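Skurnia Big Blocks, 100-piece tub: a lot of curves for the money
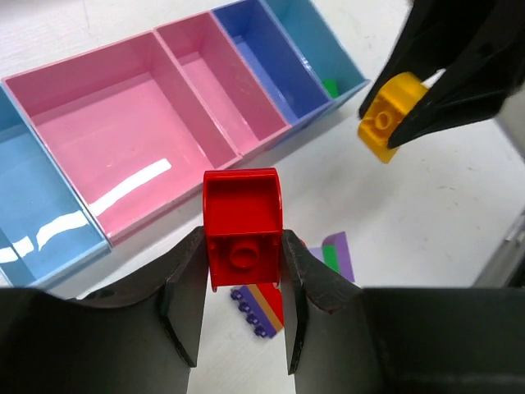
I bought the Skurnia tub in March, mostly on the strength of a shop page that promised "endless building". I doubt that. A fair share of the 100 pieces are specials, and specials are where cheap block sets pad out the count. The red one with the rounded top is typical: hollow underneath, one round tube in the cavity, nice shiny walls, and very few places you'd want to put it. My son uses his as a roof. Every building has a roof now, and not much wall.

Grip is fair. They hold on to our older Vesix bricks, though you have to lean on them a bit, and a tower of mixed makes leans too. Colours are strong and I found no sharp edges.

Sorting by colour into open bins works better than the tub, whose lid I gave up on within a week. The shop sells its own bins at 30 pounds a set. Any plain plastic ones will do.

Would I buy it again? At 37 pounds, no. If it dropped to 30 I might think about it, but I'd want more plain bricks and I don't see why they can't sell those separately. Shona Dow, who reviewed it below me, gave it full marks after one afternoon. Give it a month.

Three stars out of five.

Fraser Paterson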